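Furniture fair at Gondley, 21 January 2026

Well, what a day out! Two coaches left from outside Matlala and I was on the second one, squashed in at the back with my sandwiches and a flask. It rained all the way up the motorway, but the heating worked, so I can't grumble.

Gondley has moved the fair into the big hall by the railway station, and I much prefer it (proper toilets, for one thing). I went straight to the Prestis stand, as I've been after a decent bookcase for ages. Lovely things, solid backs and everything, but the prices! I sat in one of their armchairs for far too long and very nearly signed up for it.
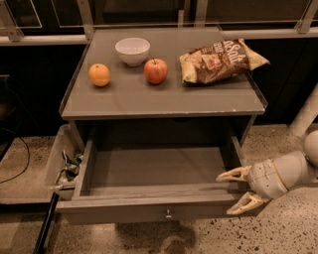 Premuvholm Home and Furnishing Club

I do like a grey bedside table, and a lip round the top is handy when you're always knocking your glasses off in the night, as I am. An orange, an apple and a bag of crisps would do me nicely for a midnight feast too!

After lunch I went to the upholstery talk, all about webbing and horsehair, and came away with two fabric samples and a leaflet on re-covering dining chairs. The café ran out of scones by two, so get in early if you go. They're planning another fair in June, and I've already put my name down for the coach.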